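Clearing the big table

I finally cleared the big table on Sunday. It had been collecting stuff since we moved the shelves out, and it had reached the point where I was eating lunch standing up.

The table is the long white one I bought secondhand in Petasthorpe when I first took the space. The top marks easily. Coffee leaves a ring if you look away for ten minutes, and a pencil line takes real scrubbing. After the first month I started covering it with a mat, and I have had one on there ever since.

The first mat was green, and too small. Things rolled off the edge of it onto the bare top and then onto the floor. The second was the right size but it curled at the corners. I weighed it down with books for a week and it went right back to curling. The one I have now is brown and I ordered it at 2000 mm long, which left me a strip of white on each side to set a cup down. That turned out to be the part I use most.

Brown was Ifeanyi Tijani's idea. I wanted gray. He said small parts disappear on gray, and he was right. Anything with a bit of color shows up on the brown, even a little purple piece you could close your hand around.

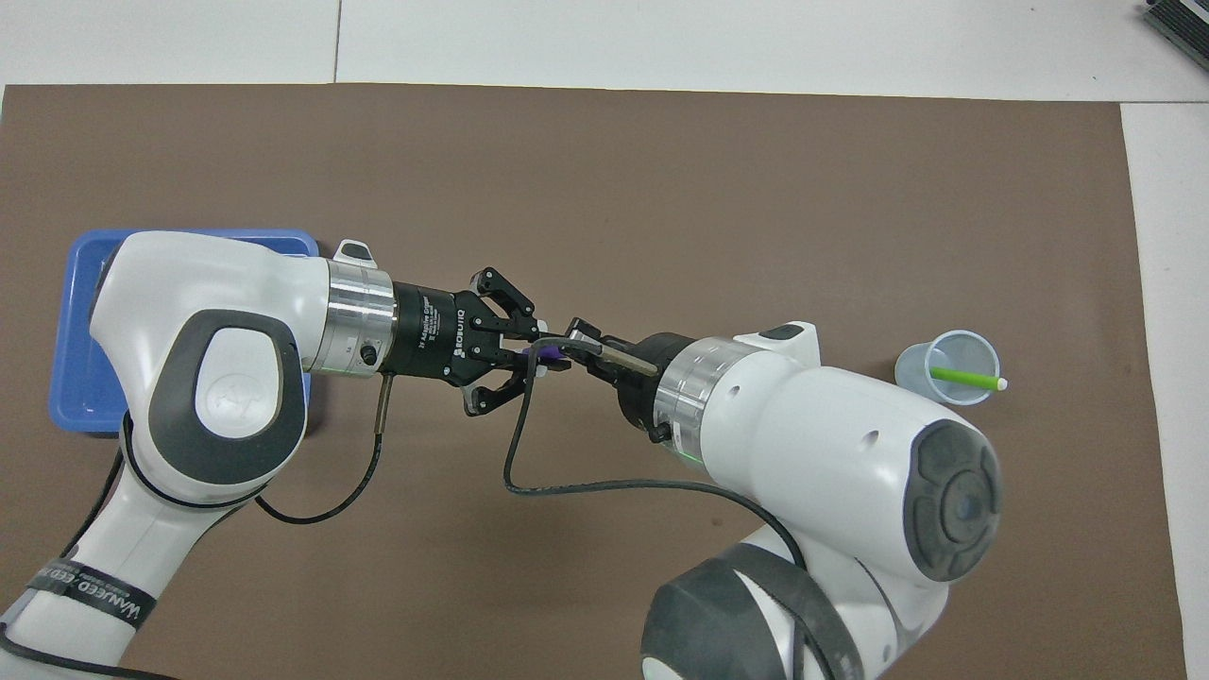
Uchenna Afolabi wrote to me after my last post and said a mat that size is a waste on a table people share, and that two small ones are easier to lift, wash and put back. She has used a pair for years and swaps them when one gets dirty.

I thought about that for a while. She has a point about the washing. Mine doesn't fit in any sink I have, so I do it where it lies with a cloth and dish soap, one half at a time. But two mats means a seam, and I know a seam would bother me. Screws find seams. I'll stay with the one.

The rest of the clearing went like this. I took everything off and put it on the floor in the hallway. Most of it was paper. I kept the manuals and the receipts and recycled the rest. There were three tape measures, all of them mine. The pens went in a mug and the dead ones went in the trash. I found the lid to the Prornine box, which I had already replaced.

Then I wiped the mat, let it dry through the afternoon, and only brought back what I had used in the past week. It wasn't much. The other things are in a bin under the stairs marked with the date, and if I haven't gone looking for them by September they can go.

I still need a better spot for the tape. It doesn't fit in the drawer, and if it lives on the table, other things start to gather next to it. Might try a hook on the wall.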